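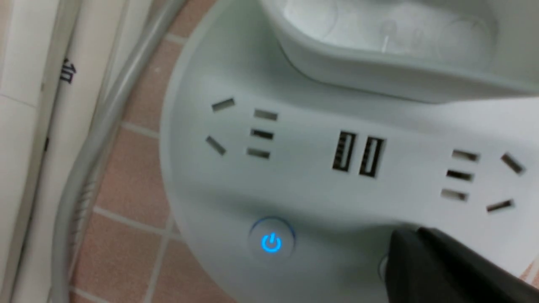 the strip, on the kitchen tile

Power strip on the floor, ok or not??
Posted by ozan_gezer, April 2024

Moved into the Flancombe place in February and this is what I've got by the counter. Light gray, rounded, two Chinese type outlets with USB-A in the middle. Kinda like it. My cousin says get it off the floor. Thoughts? Want to run a lamp and charge phones, thats it

garg9
Off the floor. It's a kitchen. One spilled pot and you're mopping around live sockets.

puri_urquijo
Lamp and phones is nothing, leave it. Mine's been on tile for 2 years. Just don't put the kettle on it

garg9
"mine's been fine" isnt a safety rating lol

puri_urquijo
didn't say it was. said lamp and phones

bukley_140
What's the tray part at the top for? Phone rest?

ozan_gezer
I put my phone in it yeah. No idea if thats what its meant for

bukley_140
Check what voltage it's rated for before you plug anything in. And are your plugs even the right kind? Those angled slots won't take a US three prong

ozan_gezer
lamp came over with me, same plug. will look for the label tonite

garg9
Still say shelf. Screw a little one up by the counter, ten minute job

puri_urquijo
or a side table. no holes, landlord happy

ozan_gezer
ok side table. garg you win half

Contact | © Zondik Home Forums | Back to top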